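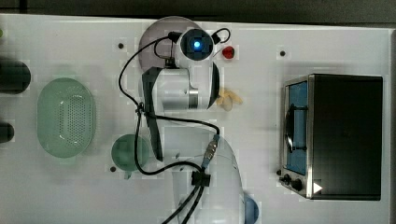 Tabletop with a green colander, a green cup and a toaster oven.

Purkside Household Recipe Cards: Data Card

Summary

The Purkside collection comprises 280 handwritten and typed recipe cards transcribed from donated kitchen tins. It is intended for the study of domestic cookery, regional vocabulary and the conversion of household measures. Transcription was supervised by Hubert Sikora.

Contents

Each record holds the recipe title, the ingredient list as written, the method as written, and a normalised ingredient list. Cards are grouped under 17 headings, from slices and biscuits to preserves. Up to four variants of a recipe may share a title; these are kept as separate records and linked by the field variant_of.

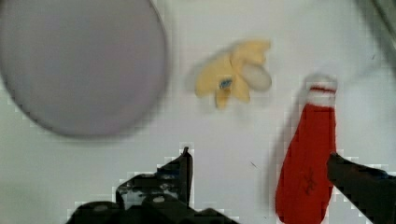
Page last changed: January

Transcription conventions

Original spelling is retained in the as-written fields. Crossed-out quantities are enclosed in square brackets. Stains and tears that obscure a word are entered as [illegible], and no attempt is made to supply the missing text. Oven settings given as "slow", "moderate" or "hot" are not converted to degrees Celsius.

Cup measures require particular care. The Arby cards use a breakfast cup throughout, whereas the Yang cards mix cups, dessertspoons and ounces within a single recipe. Normalised quantities for both groups should be treated as provisional.

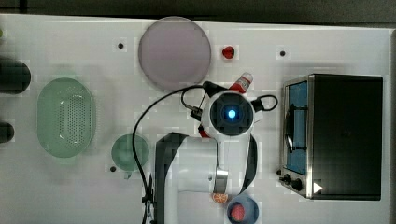
Where a card gives no measure at all ("butter, enough"), the normalised field is left blank and the flag unmeasured is set. Users calculating averages should exclude these records.

Known limitations

Baking is over-represented and everyday meals are sparse. Few cards name an author. Colour scans are available for the Arby group only; the remainder were scanned in grey.

Version

Version 2 corrects the sorting of preserves and adds the unmeasured flag.

Related items
Wavberg Menu Transcripts
Purkside Glossary of Kitchen Measures
Arby Colour Scans: Notes for Users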